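**Musis kitchen: open shelf or a cabinet above the counter?**

**tallow_rd**
We're redoing the kitchen in a rental in Ganville and I have one wall left to decide on. It's a brick wall, painted white, 62 inches between the window trim and the corner. Base units are Musis and already in. Quote for two matching wall cabinets is $1,613 fitted. A long shelf on decent brackets would be 200 including the timber. Tenants are usually couples. Which would you do?

**pk_henning**
Shelf. The wall is the nicest thing in most of those old places and you'd be covering it up for $1,400 more.

**dorsal**
Cabinets. Tenants own ugly stuff and they need somewhere to shut it away. I had open shelves in a two-bed for three years and every viewing I did had cereal boxes lined up at eye level. Grease also settles on anything within six feet of the stove.

**pk_henning**
> Grease also settles on anything within six feet of the stove

Only if there's no hood. OP, is there a hood?

**tallow_rd**
There's a hood, a Prosis, vented outside. Stove is on the opposite wall.

**pk_henning**
Then grease isn't your problem.

**mudroom88**
Before anyone picks, find out what the brick is like under the paint. Ours in Ganville was so soft the plugs spun in the holes. Drill a test hole where it won't show. If you get red dust that feels like flour, go into the brick with resin anchors and leave the mortar alone. A loaded cabinet is a lot heavier than a shelf of mugs.

**dorsal**
Agree with that. A rail would spread the load for cabinets though, so it isn't a reason to rule them out.

**tallow_rd**
Did the test hole this morning. First half inch was hard, then it went in like cheese. So resin either way. The fitter says he'd want another 200 on top of the quote for the cabinets if he has to do that.

I'm leaning shelf now. The look I have in mind is this, one run on white brick with things kept on it:

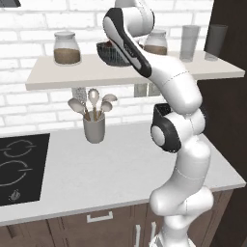
My other question is depth. The timber yard (Sukprasert, out past the rail bridge) stocks 8 inch and 10 inch boards. Dinner plates are 10 and a half, so they hang over on either one.

**mudroom88**
Get the 10. Half an inch of overhang on a plate is fine. At 8 you'll only get glasses and jars on it. Brackets every 20 inches or so, and bottom of the board 18 inches above the counter.

**dorsal**
I'd go 20 above the counter. At 18 you can't get a stand mixer under it.

**mudroom88**
Most renters don't have a stand mixer. At 20 my wife can't reach the back.

**dorsal**
Still think you'll regret not having doors. Put a tall pantry unit somewhere else at least.

**tallow_rd**
There's a closet by the back door I can put shelves in for food. Going with the 10 inch board, 18 above the counter. Will ask Sukprasert if they'll oil it before delivery.

**pk_henning**
Ask for hardwax, plain oil will ring the first time somebody puts a wet glass on it.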